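Toy library coordinator wanted - part time, Durncombe
Posted 28 June 2022

I've been running the Durncombe toy library for 9 years and I'm finally cutting back my hours, so I'm looking for someone to take over the day-to-day side of it. I'd stay on for the ordering and the grant paperwork (someone has to), but the counter, the shelves and the Saturday-morning sort of chaos would be yours. I say "sort of" because we don't open weekends any more, but you'll know the feeling if you've ever had four families come through the door at once, all bringing back puzzles.

The job is 18 hours a week over three mornings and one long afternoon, and we can talk about which ones. It's a paid position on the community services award, with super, and the first contract runs to the end of November. After that it rolls over if our funding does, and I'll be upfront with you, I won't know that until spring. It has come through every year so far.

We have 769 toys on the catalogue at the moment and 61 member families. Most are local, though a few drive in from Tisar now that their own library has shut. Members can borrow four things at a time for three weeks. Every item gets checked when it goes out and checked when it comes back, and that's a big part of the work - counting pieces, wiping things down, ringing someone's mum to ask if there's a green triangle under the couch. You get surprisingly fond of it.

What you'd be doing, more or less:

Opening up and signing members in and out. We use a catalogue program called Pelix, which is old and a bit grumpy, but I can teach you in a morning.

Cleaning and checking returns. Wooden toys get a damp cloth and a proper dry, never a soak. Plastic can go in the tub.

Small repairs. Glue, sandpaper, the odd screw. If it's beyond that, it goes on the shelf out the back and I'll look at it.

Helping parents choose. This is my favourite bit! A lot of people come in asking for something "educational" and leave with a box of blocks, and they're nearly always happy with the blocks.

Running the baby and toddler play hour once a week. You set out the mats, put the kettle on and keep an ear out.

I'm not fussed about qualifications. A background in child care or libraries would be handy, but I came from a hardware shop, so I can't talk. You do need a Working with Children Check, or be willing to get one, and you need to be able to lift a storage tub onto a waist-high shelf. Patience with small people matters a lot, and so does patience with their grandparents. If you speak a second language, put that in your letter in big print, we'd love it.

There's also 2,000 dollars set aside this year for new stock, and I'd like the new person to have a real say in how it's spent. My own leaning is toward more shape sorters and blocks, as ours are hardly ever on the shelf, but I've been told I'm biased toward anything made of wood.

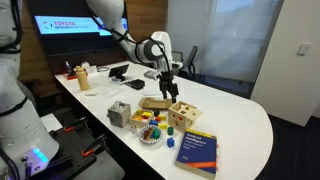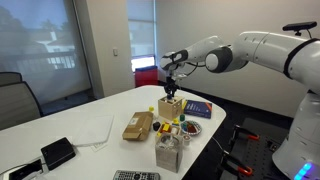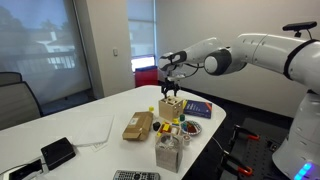

A light wooden box turns up in all three, and I could happily fill a whole bay with that kind of thing.

To apply, send me a page about yourself and the name of one person I can ring. No need for a fancy resume. Drop it at the Durncombe counter any morning we're open, or post it through the slot. I'll answer everyone, even if it takes me a little while.

Comments

Mihăilă
Would you think about two people sharing the job? My sister and I could split the mornings between us, but neither of us can do the long afternoon every week. We've both got our checks already. Happy to come in for a chat before we write anything up, if that's easier.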